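Workshop notebook, October
Drovham wedding, paper goods and table pieces

Picked up from yesterday's list. Couple has settled on 50 guests, six tables, plus the small one for the two of them. Seating chart goes on the terrace wall by the steps, so it has to be readable from a few yards back and it has to stand up to wind. Last time we used the thin easel and had to move it indoors before the first guests came in.

Tested three inks for the place cards. The Carbone black dries fastest on the cotton stock and doesn't feather on the long letters. The brown looked good in the bottle and weak on the card. The green is fine but the bride's mother already said no green lettering. Going with Carbone for everything including the menus.

Letter height on the chart: tried 6 mm for guest names, too small past arm's length. Went up to 8 mm and it reads fine. Table names larger, done last, once the names are spaced. 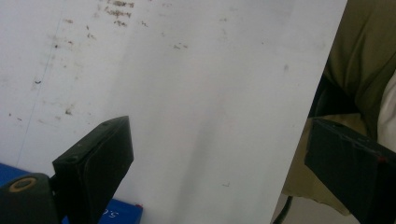

Spacing is still the slow part. Table four has two double surnames and both run past the column if the letters keep their normal width. Options are to drop the first names to initials for the whole chart, which the couple won't like, or to widen the column and give up some margin on the right. Took the margin. Needs a check against the frame opening before anything is inked.

Vekwood sent the runners, undyed linen, washed once. They came in a little shorter than ordered. On the long tables they'll stop before the table ends, so the greenery has to carry the last stretch. Told Brunello Gatti, who is doing the flowers, and he wants olive and bay with the white ranunculus only at the middle of each table. That saves him stems and leaves room for the shared plates. He'd like the bud vases the day before so he can rinse them himself.

Candles: the hall allows open flame only in glass taller than the flame. The short holders are out. We have 35 of the tall cylinders in storage and that covers the guest tables. The couple's table gets two of the old brass lanterns.

2:40 p.m. Call with the venue. Ceremony chairs can stay on the lawn after the vows but the aisle carpet has to come up before the kitchen crew crosses with the drinks. Put that on the run sheet under setup, with a name next to it. No rice, no confetti. Dried lavender is allowed if we sweep it.

Favors are small jars of honey with a tag. Tags printed, string cut, none tied yet. The Ultatier stand for the cake arrived with a slight wobble on the bottom level. Felt pad under one foot fixed it for now. Try it again with weight on it before it gets packed. 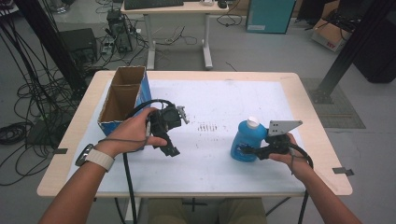 Do the place cards go out with the menus or separately?
Separately. Menus go on the napkins in the morning, and the cards go down after the couple signs off on the last seating changes.

Still to do:
Check chart size against the frame opening
Ink table names
Menus, second proof, the word "chicory" is misspelled on the first
Tie favor tags
Ask Vekwood for one spare runner
Send Brunello the table lengths
Pack spare blank cards and the pen in the same box this time

Left the chart flat with weights on the corners. Don't move it until the pencil layout has been copied.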